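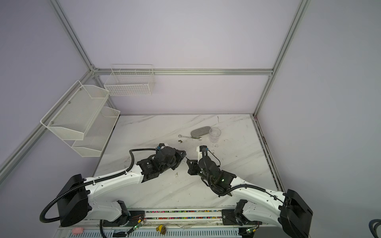 Emiliano Benítez: Please don't use cream cleaner on that top. We had the same Hiliditz pattern in the Koltell room and it went dull in a patch over 200 mm across. Washing-up liquid and a soft cloth first, then come back to me.

Ticket 116
Subject: black mark on table top, items left out
Status: open

Problem as reported: short thin squiggly black line near the rear edge of the marble-patterned top. Also worn specks in several places. Grey case, clear cup and a metal spanner are on the far half, and there is a small brown bit of something by the spanner.

09:40 Warm water and a cloth on the black line. No change.

10:05 Washing-up liquid, left for 13 minutes, wiped off. Line is fainter at one end. Could be pen. It doesn't catch a fingernail.

10:30 Specks don't lift with anything. I've put them down as wear and won't be chasing them under this ticket.

11:15 Asked about the loose items. Spanner belongs in the Escobedo drawer. Cup goes back to the kitchen. No answer yet on the grey case, so it stays in the office until somebody asks for it.

11:20 Keychain also needs an owner. It has no entry in the lost property book. Last entry is number 84, a glove.
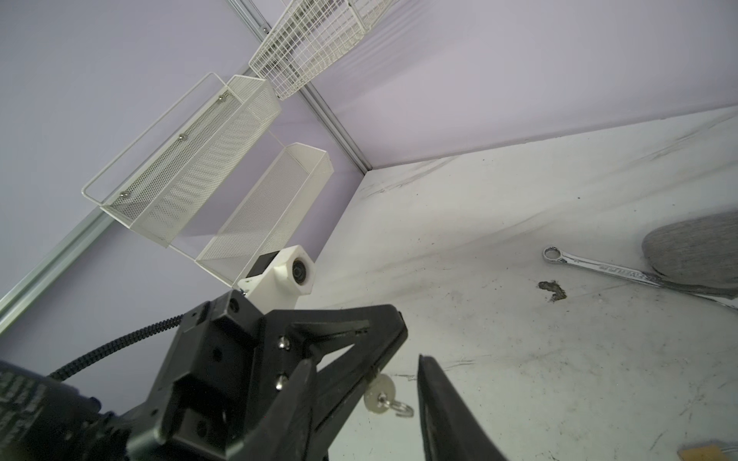 Attachment 2: keychain, pale disc with split ring

14:10 Brillska stain remover is out of stock at the stores. Ordered one bottle. Will test it on the underside before it goes anywhere near the line.

14:25 Emiliano, can you check what was used on the Koltell top in the end? The old ticket was closed with no notes.

Next action: wait for delivery, keep ticket open.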